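Subject: Re: [milby-leasehold] Service charge apportionment and retentions on sale
Monday, July 16, 2018
By the list moderator, Milby Leasehold List

The question quoted below came in from a seller at Wamwood. Similar ones have reached the list before, usually in the weeks after the accounts go out, so the reply goes to everyone.
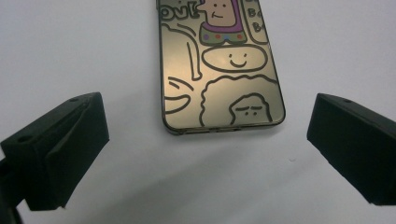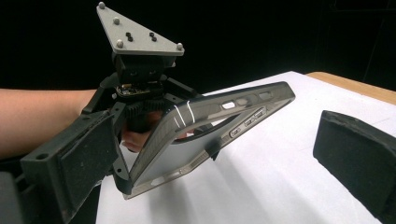
Ruth Pellow
List moderator and former conveyancing clerk

> I am selling a flat at Wamwood. The building has six flats, each paying an
> equal share. The managing agents are Vurkholm. The service charge year ends
> in October and I have paid the current half-yearly demand in full, £400.
>
> The buyer's solicitor has asked for a retention of £400 from the sale price
> "pending final accounts". My own solicitor says this is normal but could not
> tell me how the amount was arrived at or when I get it back. I thought that
> paying the demand was the end of my liability. Also, do I get back the part
> of the half year when I will no longer own the flat?
>
> Vurkholm's sales pack does not mention a retention. It does say that a
> notice fee is payable, and the draft completion statement has put that on
> my side.

There are three separate items here and they should be kept apart on paper, even if they end up on one completion statement.

1. Apportionment of the sum already paid

The half-yearly demand is an advance payment towards the budget. It covers a fixed period. You bear the cost for the days you own the flat and the buyer bears the rest. If completion falls exactly halfway through the period, 50 per cent of the demand is added to what the buyer pays you. Otherwise it is worked out by the day. Check whether the day of completion has been counted as yours or the buyer's. The contract will say, usually through the standard conditions it incorporates. The difference is small but it is a common reason for two statements failing to agree.

Vurkholm does not refund a seller directly when a flat changes hands. The payment stays on the account for the flat and the adjustment is made between the two solicitors. Make sure the pack shows the account as paid up to the end of the period. Packs produced from the Ignacio accounts package show the balance on the day of printing, which can be before your last payment has been posted. Ask for an updated account statement if so.

2. The retention

Paying the demand is not the end of the matter between you and the buyer. When the year closes in October, actual spending is compared with the budget. If spending was higher, a balancing charge is raised against whoever owns the flat at the time, which will be your buyer, although part of the cost relates to your period. The retention exists to cover that part.

The amount is a matter for negotiation. A figure equal to one advance payment is often asked for since it is easy to find on the pack, but it has no necessary connection with the likely shortfall. A better method is to ask Vurkholm for:

- the budget for the current year
- spending to date against that budget
- the balancing charge or credit for each of the last few closed years
- any invoices known to be outstanding, and any works planned

Take the largest likely overspend for the building, divide by six, and then apply the proportion of the year for which you are the owner. If past years have closed near to budget, the result may be well under £400 and your solicitor can put that figure forward with the papers attached.

The wording matters more than the amount. I would look for these points in the clause:

- who holds the money, and on what terms
- that it covers the service charge for the named year or years and nothing else
- that the apportionment is settled within 30 days of the accounts being issued
- a long-stop date after which the balance is released, whether or not accounts have appeared
- that any credit on the closed year is shared on the same basis as a debit

The last of these is often missing. Without it, an underspend goes entirely to the buyer.

If an earlier year is also still open, it needs its own line. You may be responsible for all of that year, depending on when you bought.

3. The notice fee

Notice of transfer is given to the landlord or agent after completion by the incoming owner, and the fee is ordinarily paid by the buyer. The draft completion statement appears to have it on the wrong side. Read the lease and the special conditions in the contract first, as the parties can agree otherwise, and then ask for it to be moved. The fee for the sales pack is a different charge and is normally the seller's.

Ground rent is apportioned in the same manner as item 1, but from its own payment dates. These do not always match the service charge periods.

Reserve fund contributions are not usually handed back on sale. If you want to be paid for your share of the fund, it has to be raised when the price is agreed, and most buyers will refuse.

None of this replaces advice from your solicitor, who has the lease. If the lease differs from the above, the lease governs.

Comments

wamwood_seller: Thank you. The notice fee has been moved. Vurkholm supplied the spending to date and we have offered a lower retention. The buyer's side has not yet replied.

top_floor: Our clause had no long-stop date. The accounts were late and the money sat in the solicitor's client account until they were issued. I would not sign one like it again.

milby_reader: Does item 2 apply where the lease has a fixed service charge?

List moderator: No. If the sum is fixed and there is no balancing charge, there is nothing for a retention to cover. Only the apportionment in item 1 is needed.

Contact the list moderator | Copyright Milby Leasehold List | Back to top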